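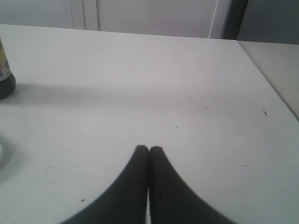
DRERNOW — The tabletop cell at the Mundance packaging lab went back into service in April after a full change of its fingertips, a new zero position for the gripper and a rewritten cleaning schedule. The work took one technician a day and a half. The arm itself was left alone.

The cell handles small bottled goods: sauces, oils, cosmetics samples and similar items sent in by customers who want to know whether a given container can be picked, turned and set down without damage to the label. It consists of a single arm, a two-finger gripper with black fingers, a small camera at the wrist and a white work table. Mundance has run it in Drernow for two years.

The reason for the stop was a rising number of failed grips on thin parts. Caps, sachets and stirring sticks slipped out between the tips, while bottles were still held without trouble. Knut Rothe, who looks after the cell, first suspected the drive. He ran the gripper through its full stroke, logged the motor current and found nothing out of line. The current rose at contact and held steady, as it should.

The fault was in the tips. The fingers are molded from a flexible compound over a stiffer core, and the inner faces had worn unevenly. The left finger had lost more material than the right, so that the two met at a slight angle and left a wedge-shaped gap on the side facing away from the camera. In the camera view the fingers still looked closed. A feeler gauge pushed in from the far side went through with no resistance.

"We had been checking closure on the screen," Rothe said. "The screen only gives you the near side."

The replacement pair came from Buschmann, which also supplied the original set. Each finger is held by two screws and a locating pin. Rothe removed both fingers, cleaned the seats with alcohol and a lint-free cloth, and fitted the new ones with the screws finger-tight. He then closed the gripper at its lowest force setting, let the tips find each other, and tightened the screws in alternation. The order matters on this gripper. If one finger is tightened fully before the other is seated, the pin can sit high in its hole and the finger leans outward under load.

After mounting, the closed position had to be taught again. The controller stores it as a motor angle, and the old value belonged to the worn pair. With the new, thicker tips, the old angle would have driven the fingers into each other at every close and put a steady load on the gearbox. Rothe set the zero with the fingers touching lightly, then backed off until a strip of ordinary printer paper could be drawn out with a slight drag. The value was saved under a new name so that the old one remains available for comparison.

Fingers of this type are wide at the base and narrow to a rounded tip, and a small gap low down between them is normal even when the tips meet. Earlier versions of the lab's checklist told staff to look for light between the fingers and report it. That line produced several false reports and has been deleted. The new text asks for the tips only, checked with paper from both sides.

The second part of the work concerned the table. The camera looks down past the fingers at the work surface, and the software that finds parts compares what it sees with a stored picture of the bare table. Crumbs, cap shavings and flecks of label stock appear as dark spots against the white. Most are too small to matter. A longer piece can pass the size filter and be offered to the arm as a part, after which the arm goes down, closes on nothing useful and reports a failed grip. Some of the failures that were first put down to the fingers came from this.

Bernd Kohlhase, who wrote the part-finding routine, had two options. He could raise the size filter, which would have cost the cell its ability to find sachet corners and sticks, or he could leave the filter as it was and have the table cleaned more often. He left the filter alone.

The table is now wiped after every 25 cycles, or at a change of product if that comes sooner. A damp microfiber cloth is used, followed by a dry one. Brushes are no longer allowed, as they moved debris toward the rear edge, where it collected against the cabinet side and drifted back. Compressed air was ruled out earlier for the same reason, and also because it blew dust onto the camera lens.

Shadows turned out to be harder to deal with than crumbs. Bottles waiting at the left side of the table throw a soft shadow to the right, and under the flat ceiling light of the room its edge is too gradual for the routine to sort out reliably. Kohlhase now masks a strip along that side and does not search for parts in it. Bottles may stand in the strip. Thin parts may not, and the operators have been told to place them in the middle or to the right.

The stored picture of the table is taken again each morning, before the first run, with the arm parked in the same pose it uses for searching. Before April it was taken once a month. Kohlhase said the change removed most of the false finds by itself — the room light had been altered in the winter and the reference had not been updated.

Acceptance was done by Waraporn Somboon, who runs the customer trials. She used 13 parts from the lab's standard box, among them a glass bottle with a paper label, a flat sachet, a wooden stick and a screw cap laid on its side. Each part was picked and set down five times. The glass bottle was also turned through a half circle and returned to its mark. Every part was held on every attempt except the sachet, which slid once when it was picked close to its sealed edge. Somboon passed the cell with a note that sachets should be picked at the center until the grip points have been reworked.

She also asked for the closing speed to be lowered on parts with paper labels. New tips grip harder than worn ones at the same force setting, and the first bottle in the trial showed a faint crease where the right tip had landed. At the lower speed the crease did not return. The setting applies to labeled glass only. Plastic bottles run at the former speed.

The old fingers have been kept. Friederike Vogler, head of the lab, wants them measured so that a wear limit can be put into the maintenance plan. Until now the plan said only that fingers should be replaced when damaged, and neither of the old ones was damaged in any way that a person would notice by looking at the outer surface. The measurements will be made at Kurnar, where a suitable gauge is available, and are expected within five weeks.

In the meantime a paper check is made at the start of each shift. The sheet hangs at the cell and has a column for each side. If the paper pulls free without drag on either side, the cell is stopped and Rothe or his deputy, Bastian Görtz, is called. Operators are not to correct the closing angle themselves. Görtz said that this had happened at least once with the old pair, and that the extra closing travel probably hid the wear for some time by pressing the soft tips flat against each other.

A second set of Buschmann fingers has been ordered for stock. The next planned stop will cover the wrist cable and the camera bracket, both of which are original. Customer trials that were put off during the work are being run in the order in which the samples arrived, and new samples are being accepted at the Drernow lab again from 2 p.m. on working days.

Contact | © Mundance, Drernow. All rights reserved. | Back to top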